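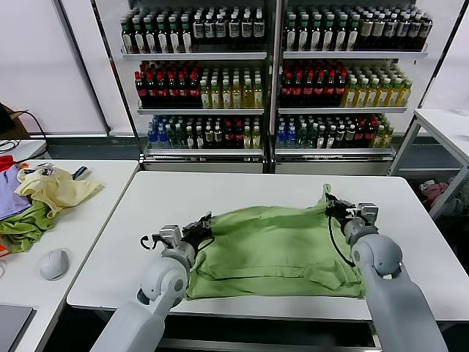

green one, still wrinkly in the middle

ok so I finally quit buying new clothes. It's been since January and I have THOUGHTS, so here comes a thread (sorry, mute me if you need to)

Rule one was super simple. Nothing new except socks and underwear. I figured I'd crack by spring, and I did crack, once, for a raincoat at Banness, and I don't regret it because my old one leaked at both shoulders!

Rule two: 50 bucks a month for secondhand, and leftover money rolls over. Best haul so far was the thrift store on Skivine — a wool coat, lined, all the buttons still on it. I did a lap of the parking lot I was so happy

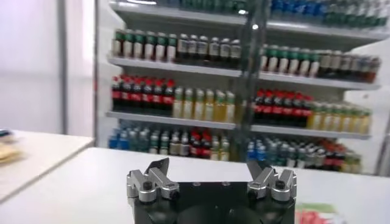
white tabletop, a red and green package in the corner

What I got really wrong was sizes. Ignore the tag and bring a tape measure. I own pants in four different sizes now and they all fit the same (the ones from the 2000s run tiny, don't ask me why)

My friend Styliani Spanos taught me to darn over the phone, which took 2 very long calls and a lot of yelling. My first try looked like a spider died on my elbow. I wore that sweater to work anyway

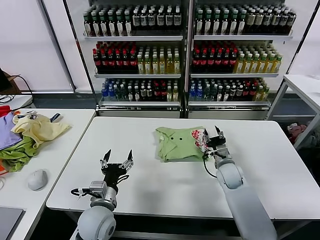
light green, folded, collar-like flap up in the corner

Someone asked if I miss shopping. Yes! Mostly on Fridays, when I used to wander around Jillell after work with an iced coffee and come home with a top I'd wear once. Now I go to the library and come home with cookbooks I don't cook from

Next up is swapping out winter stuff. If you've got a trick for getting the cedar closet smell out of wool please send it, I've tried airing it on the porch and now it smells like cedar and porch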